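Notebook, bimanual cell, Murcombe
Saturday, 09:40
Entry by Sepehr Alipour

Purpose of session: to check the revised segmentation model against nested and inverted containers, and to confirm that the Drilik planner accepts its output without manual correction. The previous model merged the perforated basket with the work surface, as the table shows through the base holes and the depth values there are unreliable. The new training set contains 1,220 labeled frames, of which 534 include the basket.

Planner settings are unchanged from the last entry, except that the minimum clearance between the wrists has been raised to 40 mm. Both arms are controlled from a single process.

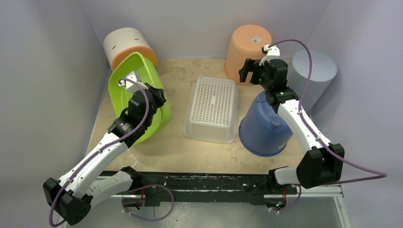 Container set with both arms over the work surface. Green basin on its side at left, basket inverted near the center.

Masks for the basket are now closed across the perforated base. The blue and gray buckets remain a difficulty – the nearer one hides part of the other, and the model returned a single mask for both in 2 trials. Heydari's depth-edge filter separated them when applied afterward, at some cost in cycle time.

The planner rejected one grasp on the basin rim because the collision model for the left wrist omits the camera bracket offset. Corrected in the Cekard configuration file; the old values are kept in a comment.

Open: rerun the bucket pair with the filter enabled by default, and log planning time separately from perception time.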